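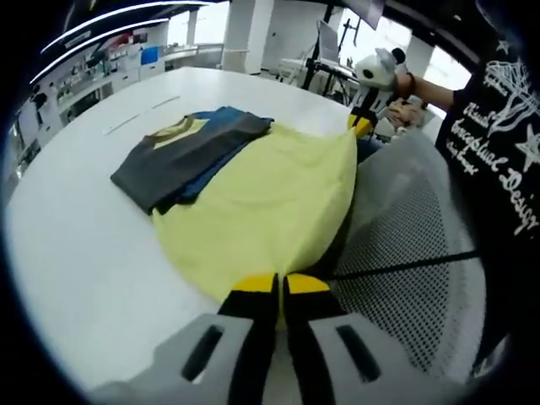 The trick, according to the owner of Riltbridge, is to do the shirts first and leave anything pale for the end of the pile, when your hands have remembered what they're doing. I'd asked her how to get my T-shirts to stop looking like dropped napkins (my actual opening question, I'm not proud) and she didn't even blink.

Riltbridge is a wash-and-fold in Odum, 149 steps from my front door, and I've been walking past it with a guilty look for years. In April I finally went in and asked if we could talk about folding. "Just folding?" she said. "Sure, pull up a chair."

She spreads a thing out flat before she does anything else to it. All the way, sleeves too. "People start folding while it's still bunched up, and then they're mad at the shirt," she told me. She smooths from the middle toward the edges, then folds it in 3, and she will not hear a word about folding boards. "I had one. It's behind the dryer. It can stay there."

Stacking is where we disagreed! I file my shirts upright in the drawer, like records, and she thinks that's fussy. She likes a low stack with the heavy dark stuff mixed right in with the blues. "You're going to wear it, not look it up," she said. Okay, fair.

I asked about the table, too, since I fold on my bed and my back hates me. Hers came from Skurnus, the office furniture place that used to be on Baidoo Street, and she picked it for the rounded corners. "Square ones catch everything. Sweaters, pockets, me."

And fitted sheets? She laughed for a good long while. "Roll it up and close the closet door," she said, and then a customer came in with two bags of towels and she went off to weigh them.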